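Tuesday, August 9, 2022
Clirkcombe workshop, dresser anchors, continued

Back at the tip-over rig this morning after a good long weekend, and I'm happy to say the new floor plate sits flat at last (thank you to whoever shimmed it, I owe you a coffee!). We are still on the Medenora, the tall chest of drawers, with the two straps that come in the box. The question is the same one we've been chewing on since April: will a tired parent with an ordinary screwdriver put these on properly, and will they hold if a child climbs the open drawers?

Ran 8 pulls before lunch, all with the top drawer out. The Flukska strap held every time, though the plastic buckle creaked on the last few and I've put that one aside in the blue tray so we can look at it under the lens. Please don't toss it! The Ondieki bracket is metal and I trust it more, but the screws that come with it are short, and in plain drywall I wouldn't hang a calendar from them. Into a stud they're fine.

The counter on the drawer cycler reads 2,960, so we're almost 600 past where I meant to stop it and check the runners. My fault, I got to talking. The runners look all right to me, a little gray dust on the left one, and I wiped it off before I thought to save any. Next time I'll bag it.

I also read the instruction sheet again with my coffee, pretending I'd never seen it, and step 2 still shows the strap going on after the drawers are loaded. I'd really like that moved up, ahead of anything with weight in it, and I'd like the drawing bigger too, because my eyes aren't what they were and I doubt I'm the only one. I've marked up a copy and left it on the bench by the vise.

Tomorrow: carpet under the front feet, same pulls, fresh straps.
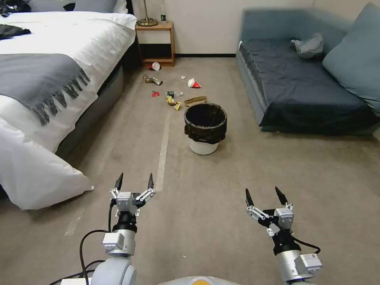
Oh, and the longer screws came in, so I'll try the bracket with those in drywall too, once the carpet pulls are done.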